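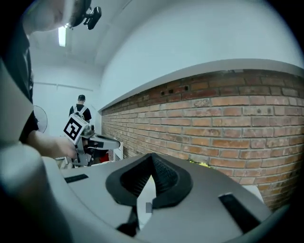
4. Setting Up the Fan in a Shared Room

This section covers the Polik standing fan once it is out of the box and upright. If it is still lying in pieces on the floor, go back to Section 3. If there is a screw left over, go back to Section 3 more slowly.

4.1 Choosing a spot

Most complaints we get about the fan are complaints about where somebody put it. A fan in the middle of a busy room will be walked into, apologized to, and eventually knocked over. The fan in the picture stands at the wall behind the people working, and we recommend the same for yours.

1. Walk the room before you plug anything in. Find the paths people use to get to the door, the table and the snacks. Cross those off.

2. Pick a stretch of wall near an outlet. The cord is long enough for a sensible person and too short for an ambitious one.

3. Set the base flat on the floor. Rugs are allowed if they are thin. A shag rug will tilt the pole and give the fan a look of mild disapproval.

4. Leave 14 inches between the back of the grille and the wall. The fan has to get its air from somewhere. Curtains count as wall, and so does the coat somebody hung on the nearest hook.

5. Stand where people will be standing and see whether you can still get past each other. Do this with your bag on. A person wearing a backpack is a good deal deeper than they believe.

Note: If the room has only one free outlet and the coffee maker is on it, we can't help you. Past experience says the coffee maker wins.

4.2 Height and angle

1. Switch the fan off. Please do this even if you are quick.

2. Loosen the collar on the pole by turning it to the left. Hold the head with your other hand while you do it. The head is heavier than it looks and comes down without warning.

3. Raise the head until the center of the grille is a little above the table where people are working. Aimed at table height, it will sort your paperwork for you.

4. Tighten the collar until it stops. Then stop.

5. Tilt the head by holding the housing behind the grille. There are 4 click positions. The lowest is for drying a floor. The highest cools the ceiling, and we include it out of respect for the customer's wishes.

Caution: Never adjust the tilt by pulling on the grille. It will bend, and a bent grille makes a ticking noise that you will hear long after everyone else in the room claims it has gone away.

4.3 First run

1. Plug the cord straight into the outlet. Do not run it under a rug or across a doorway.

2. Press 1 for low. Let it run for 2 minutes.

3. Listen. A soft hum is normal. Rattling usually means the grille clip is loose (see 3.6). Scraping means switch it off now.

4. Go up to medium, then high. Hold on to anything light before you press high, including receipts, napkins and the instructions you are reading.

5. Turn on the swing by pushing down the knob at the back of the head. Watch one full sweep from side to side. If the head bumps the wall, a shelf or a neighbor, move the base or turn the swing off.

Note: The smell on the first run is packing dust and should be gone by lunch. If it smells like burning, unplug the fan and call us.

4.4 Working near the fan

Keep loose straps, cords, lanyards and long hair away from the back of the grille, where the air is pulled in. Anyone with their back to the fan is the most likely to forget it's there.

Put tall, light things such as upright boxes and display boards out of the airflow or weigh them down. They don't fall over at once. They wait until the room is quiet.

If two people disagree about the speed, use medium. If they still disagree, use the swing, so that each is unhappy only half the time.

Caution: Do not hang anything on the fan. We say this in every edition. In May we had a call about a wet towel, two hats and a plant.

4.5 Moving it to another wall

1. Switch off and unplug. Wait for the blades to stop all the way.

2. Wind the cord around the pole, low down.

3. Lower the head to its shortest setting.

4. Lift with one hand on the pole and one under the base. Do not drag it by the head like a reluctant dog.

5. Start again at 4.1. Yes, all of it, including the part with the bag.

4.6 Spare parts

Grille clips, the height collar and the base screws can be ordered from Stindent, our parts supplier. Ask for kit 221, which fits both the Polik and the older Skumeck stand. It doesn't fit the Ibarra, although the screws will go in far enough to make you think so.

Keep the spare kit in a drawer near the fan and write on the drawer what's in it. Carry on to Section 5 for cleaning, which you should do before the grille turns gray and fuzzy enough to be mistaken for a filter. The fan does not have a filter.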